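Kellgate Looped Microfiber Cloth, Green

Item group: Surface Care / Cloths and Wipes
Supplied by: Astik Facility Supply
Pack sizes: 14 cloths (sleeve) or 2,000 cloths (pallet case)
Status: In stock, Thibodeau and Zasau warehouses

Overview

The Kellgate Looped Microfiber Cloth is a general-purpose cleaning cloth for schools, clinics, offices and public buildings. It is intended for dusting and damp wiping of desks, tables, counters, shelving and other hard interior surfaces. The cloth has a long, open pile on both faces and may be used dry or lightly dampened with water or a neutral cleaner.

Kellgate cloths are sold in four colors so that departments can assign one color to each type of area. The green cloth is the color most often ordered for desks, meeting tables and staff rooms. The color code printed in the Astik wall chart is a suggestion only, and customers who already operate a code of their own should continue to follow it.

Features

Long looped pile for the pick-up of dust, lint and hair
Same pile on both faces
Soft edge with no stiff binding
Folds to a thick pad for hand use
Machine washable
Color dyed in the fiber

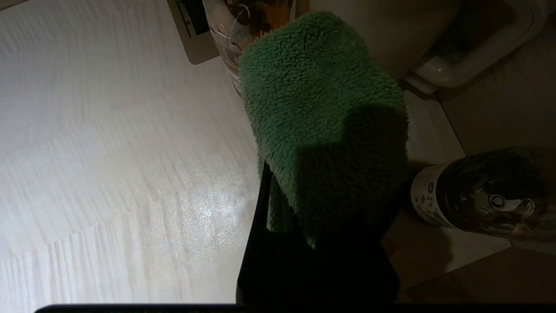 Pile length is the main difference between this cloth and the flat-woven Kellgate Standard. A flat cloth leaves a thinner film of water and is the better choice for glass and mirrors. The looped cloth is made for loose material on level surfaces, and it should be folded before use so that several clean faces are available in turn. When folded, the cloth forms a thick bundle, and the small curly tufts remain free along the edges, where they can reach into corners and along the foot of equipment standing on a desk. Pale tabletops deserve particular attention, as a single fine hair or fiber of the kind lying toward the left of the table is barely darker than the surface and is easily passed over under ordinary room lighting. Staff are advised to check such surfaces from a low angle after wiping.

Directions for use

Dry dusting: Fold the cloth in half and in half again. Wipe in one direction with light pressure, overlapping each pass. Turn to a clean face when the one in use is loaded. Do not shake the cloth out indoors.

Damp wiping: Wet the cloth with clean water and wring it out fully before folding. Apply cleaner to the cloth and not to the surface when working near electrical equipment. Switch off and unplug desk equipment before wiping its casing, and keep the cloth away from slots and vents.

Heavy soil: Remove grit with a brush or vacuum first. Grit held in a long pile can mark polished or coated surfaces. Cloths that have been used on gritty floors or outdoor furniture should not be returned to desk use.

Laundering

Wash new cloths once before first use. A small amount of loose fiber may be shed in the first wash, and dark colors should be washed apart from light ones. Wash warm with a mild liquid detergent. Do not use fabric softener, dryer sheets or chlorine bleach, all of which reduce the ability of the pile to hold dust. Tumble dry on low heat or hang to dry. Do not iron.

Microfiber cloths should not be laundered with cotton towels or mop heads. Cotton lint becomes caught in the loops and will be left behind on the next surface wiped. Mesh laundry bags are available separately under Accessories.

Withdraw a cloth from service when the pile has become matted or harsh to the touch, or when the edge has begun to unravel.

Storage

Store clean, dry cloths in a closed cabinet or in the original sleeve. Damp cloths should not be stacked or left in a bucket overnight. Used cloths awaiting laundry should be kept in a separate marked container.

Ordering information

Sleeve of 14, green: sold singly
Pallet case of 2,000, green: freight delivery only
Mixed-color sleeves: not available

The opening order for contract pricing is 1,380 cloths, which may be made up of any combination of colors in the Kellgate range. Orders below that quantity are charged at list price. Part sleeves cannot be supplied.

Orders received before 2:00 p.m. are released from the Thibodeau warehouse on the same working day. Pallet cases are released from Zasau and require a loading dock or a lift-gate delivery, to be requested when the order is placed. The Zasau warehouse closes for stock count in January, and pallet orders for that month should be entered in advance.

Returns

Unopened sleeves may be returned within 31 days of delivery. Cloths that have been washed or removed from the sleeve cannot be accepted, except in the case of a manufacturing fault. Please quote the lot code from the sleeve label in all correspondence.

Related items

Kellgate Standard Flat-Woven Cloth
Kellgate Glass Cloth
Mesh laundry bag, large
Astik color code wall chart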